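Anyone else sitting in cash after the January rally? 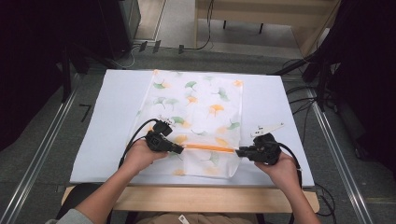 Zippered bag with the ginkgo leaf print, on the foam board

duckpond_liz
I sold a third of my stock funds in the fall because every outlook I read said growth was about to slow. Growth did slow. The market went up anyway. I now own a large pile of cash and a strong sense of having been right in the least useful way possible.

Has anyone here gone back in after something like this? All at once or in pieces? I have a spreadsheet with 32 tabs and no answer.

marginal_gary
All at once. You had a plan before the fall, presumably. Go back to it.

duckpond_liz
The plan was "don't sell." I see the flaw in consulting it now.

Otto_in_bonds
I'd wait. Orders are soft, hiring is soft, and prices are acting like both are somebody else's problem. The Navura newsletter had a decent chart on this last month, earnings forecasts coming down while the index goes up. One of those lines has to give.

marginal_gary
Navura has been calling a recession since I had a full head of hair. One of those lines does have to give, and last time it was the forecasts.

Otto_in_bonds
You say that as if being early is the same as being wrong.

marginal_gary
It costs the same.

C. Hawthorne
I did Liz's exact move a few years back and went in over ten months, same amount each time, on the same day as my mortgage payment so I'd be in a bad mood already. Was it the best result on paper? No, I ran it later and a lump sum would have beaten me. But I would not have done the lump sum. I'd have stared at it for two years.

pebble154
Chantal's way is what I'd do too. One question though – how much of this cash do you need soon? If there's a roof or a tuition bill in there, that part isn't "out of the market," it's just money.

duckpond_liz
Some of it is for a car. My current one makes a noise the mechanic described as "interesting." So call it half for the car and the usual emergencies, half that should be working for a living.

pebble154
Then your problem is half the size it was at breakfast.

Otto_in_bonds
Nobody has mentioned that short-term bonds pay something now. You can wait and be paid to wait. I have mine in the Rornholm short fund and I sleep fine.

kestrel_k
Otto, you post at 3 a.m.

Otto_in_bonds
I sleep fine in the afternoon.

marginal_gary
Short bonds are okay for the car money. For the rest, the trouble is you get comfortable. Rates come down, your yield goes with them, stocks have already moved, and you're back here starting this thread again.

kestrel_k
My two cents, worth less after inflation: pick 1,000 a month or whatever number is slightly annoying, automate it, and delete 31 of the tabs.

duckpond_liz
Okay. Car money goes in short bonds, the other half goes in monthly, first one tomorrow morning before I can read anything. Otto, if it drops 50 percent next week you may post one smug message.

Otto_in_bonds
Only one?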